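**Bavik issue second EP, recorded to tape at Zakau**

October 22, 2026

Bavik have released *Grutix*, a five-track EP and their second since the lineup settled at four members. It follows a self-titled debut of which 300 copies were pressed. The new one is out on 10-inch vinyl in an edition of 341, with a download code in each sleeve.

Tracking took place in August at Zakau, a converted grain store with one live room and a small control booth. The band recorded drums, bass and both guitars together to 16-track tape at 15 inches per second. Vocals were added afterward in the same room, with the gobos moved back against the walls. Total running time is 19 minutes, cut at 45 rpm.

Engineer Marietjie Swanepoel used three microphones on the drum kit for four of the songs and seven on the closer, "Van Damme", which has a half-time middle section that needed more control over the toms. "The room has a short decay, so I left the overheads wide and turned the close mics down," she said. No click track was used. Tempo on the second song drifts up by several beats per minute between the first verse and the last chorus, and the band chose to keep that take.

Mixing was done on the Zakau desk without recall – each song was finished before the next reel went on. The vinyl master has a lower overall level than the digital one and a mono low end below 150 Hz.

Merchandise for the release is limited to a shirt, a patch and a plain-cut baseball cap in black.
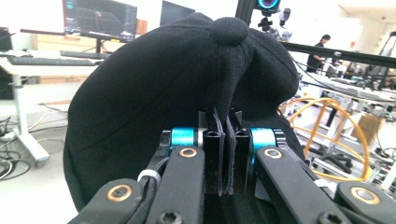 ## Live dates and formats

Bavik play a release show in the Zakau live room, capacity 47, with the full EP performed in sequence. Doors are at 7 p.m. and there is one support act, still to be confirmed. A short run of club dates is being booked for early next year.

The vinyl is sold through the band's own store and at shows. The digital version is available as 24-bit WAV or MP3. A cassette was considered and dropped – the duplicator's lead time ran past the release date.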